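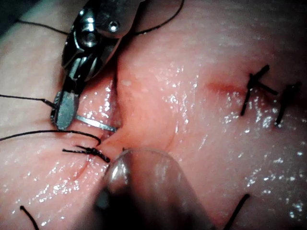
Marcelle Sabatier asked us last July why a machine that can put in a stitch still can't sew on a shirt button, and we've been chewing on it ever since. It's a cracking question! The Junetti needle driver holds a curved needle in a rounded metal jaw and takes black thread through the edge of a wound, leaving interrupted stitches, each tied on its own. Mending at home ought to be easier. It isn't yet — cloth slides about, buttons turn up in every size, and somebody has to find the shirt first.

Junetti is our bench arm for stitching trials. It comes with the driver, a wrist camera and 3 spare jaws, and the joint is rated for 2000 knots between services. At Brevley we've tried it on hems (good, if the cloth is clamped), on darning (slow but lovely) and on socks, where it got into a dreadful tangle. Folding and ironing are still jobs for people.

Spare jaws are listed under part 851. Please ask before ordering for thick canvas.

Comments

Valentin Rey
Does it cope with stretchy fabric? My workshop does mostly swimwear.

Faustine Rolland
We ran 400 hems on ours. Clamp everything, even the short ones.

Kittipong Sitthichai
I'd buy one tomorrow if it did socks!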